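Pinto: Court and Crime Reporting from Two Towns, with Translations

Pinto is a collection of newspaper reports and opinion pieces on criminal trials, taken from the local press of Fleltasham and Pedcombe. Both towns have papers in more than one language, and the same trial often reads very differently depending on which one you pick up. We think that makes for wonderful material, and we're so happy to finally have it in one place!

What's in it

The release holds 2,830 articles. Of these, 743 have a full English translation, and 375 of the translations have been read against the original by a second translator. The rest are in their original language only, with a headline and first paragraph in English where we could manage it.

Every article sits in its own text file, named by town, paper and running number. A single table called articles.tsv ties everything together, and it's the best place to start.

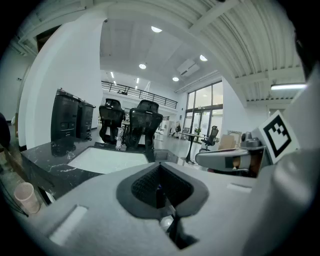
Columns in articles.tsv

id - the running number, never reused, even when an article is withdrawn
town - fleltasham or pedcombe
kind - report, column, letter or editorial
lang - language of the original
case - a code shared by all articles on the same trial
stage - arrest, charge, hearing, verdict, sentence or appeal
trans - none, lead, full or checked

The case column is our favorite. Sort by it and you can follow one trial from the first short notice to the angry letters after sentencing, with both towns side by side. A few cases have a dozen columns and only one plain report (columnists love a verdict), so please look at kind before you compare totals.
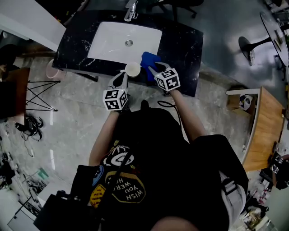

White cup and blue cloth at the marble counter.

How the translations were made

Translators worked from the printed text and kept the tone of the original, including the rude bits. Where a writer uses a loaded word for a suspect or a victim, the English uses the nearest loaded word and puts the original in square brackets. We went back and forth on this a lot in May and decided that softening would spoil the data for anyone studying how crime gets talked about.

Legal terms follow the glossary in glossary.txt. Courts in the two towns don't use the same names for the same charges, so the glossary has 3 columns: Fleltasham term, Pedcombe term, English.

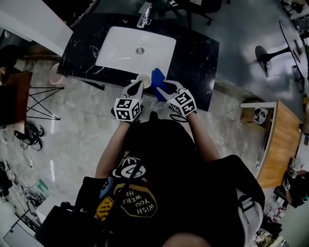
Page last changed: September 24, 2020

Privacy

Names of victims, witnesses and anyone under age at the time have been replaced with letters. The letters stay the same across a case, so witness B in one report is witness B in all of them. Names of judges and elected officials are left in. Addresses are cut back to the name of the town.

Loading the files

Everything is UTF-8 with Unix line endings. The small script iver reads the table and pulls out articles by case, kind or stage:

iver --case P-17 --kind letter --trans checked

It also runs without options and then prints the whole table - handy for a first look. 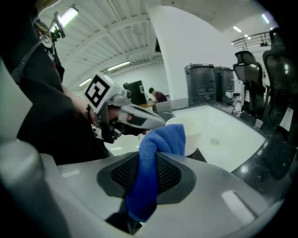 Known problems

Letters from Pedcombe are missing their headlines in the oldest files. Some appeals carry a different case code from the original trial, and we're joining them up as we find them. If you spot one, send us both codes and we'll gladly fix it in the next release.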